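Minutes of the Kit Review Meeting, Mar 29, 2020

Present: Valdemar Hedegaard (chair), Shanti Kushwaha, Jairo Montoya
Apologies: Anikó Orbán
Notes: Lærke Hedegaard

1. Minutes of the January meeting
Approved with one correction to item 4 (price is per pair).

2. Vida hand-held gripper kit, offer from Sikow
Jairo summarized the offer. The price is 1,669 per pair, with 80 spare fingertip pads included if 100 or more pairs are ordered. Valdemar asked if pads could be ordered separately. Sikow has not answered.

Shanti reported on the home trial. Two-handed work on clothing laid out on a bed was chosen as the main task, as it makes the most demands on the pads and on the operator's wrists.

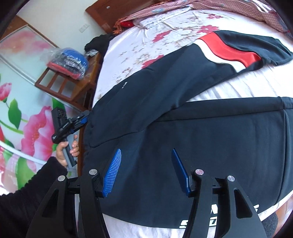 Target for the trial is 300 recordings. Shanti asked that thin cotton and heavy knits be logged separately. Agreed. Jairo noted that the manual does not give a pad replacement interval and will request one in writing.

3. Zindel alternative
Quote received, no sample unit. Deferred until a sample arrives.

4. Storage at Kurnmont
Shelf space confirmed. Labels to follow the old numbering.

5. Actions
Jairo: pad interval and separate pad price from Sikow.
Shanti: revised log sheet.
Anikó: sample request to Zindel.

Next meeting to be set by email.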